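Rurari Cinema, Mosbridge
Pre-screening safety checklist, Screen 3
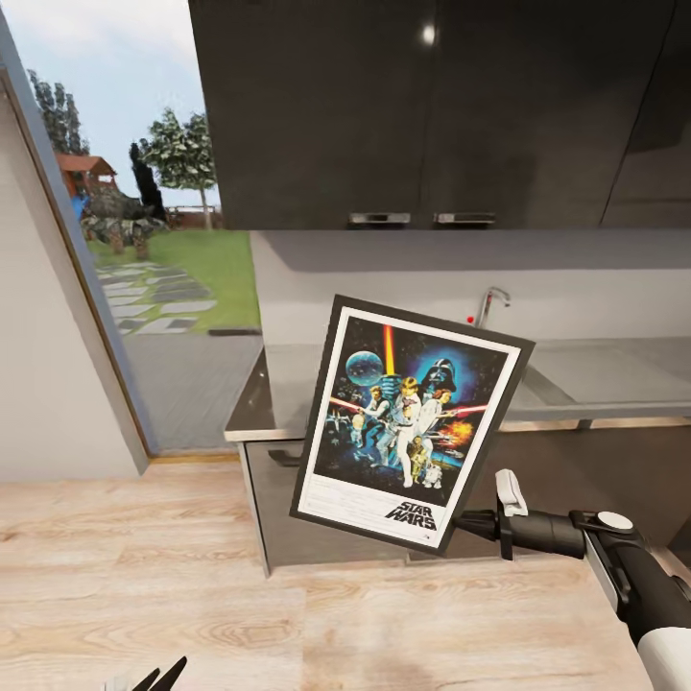
Checked 21/05/2023, before the afternoon double bill. Items are marked OK, ACTION or N/A. Comments go under the item.

1. Exit doors and signs: OK
Both rear doors open fully. The left one is stiff at the bottom.

2. Aisle lighting: ACTION
Row 13 step light is out. Spare lamps are in the booth cupboard. Fit one before doors open.

3. Seats: ACTION
Row 5, end seat by the wall, does not fold back. Taped off and taken out of the booking plan. Stivlow have the repair order, ref. 1101.

4. Carpet and steps: OK
Edge strip near the front reglued in October and still holding.

5. Projection booth: OK
Vents clear, filter changed. Please stop leaving film cans and trailer drives on the floor behind the door.

6. Screen and curtain: OK
Curtain motor is noisy on closing. It does not affect safety but can be heard over quiet end credits.

7. Sound level: OK
Tested with the first reel of the Quispe restoration. The opening storm is loud, so leave the fader where it is marked.

8. Fire extinguishers: OK
Tags in date in the booth and lobby.

9. Wheelchair spaces: ACTION
Stacked chairs found in one space. Moved to the store. Check again before the second feature.

10. Balcony: N/A
Closed for both films. Rope is up and the stair door is locked.

Recheck items 2 and 9 and initial the sheet in the booth.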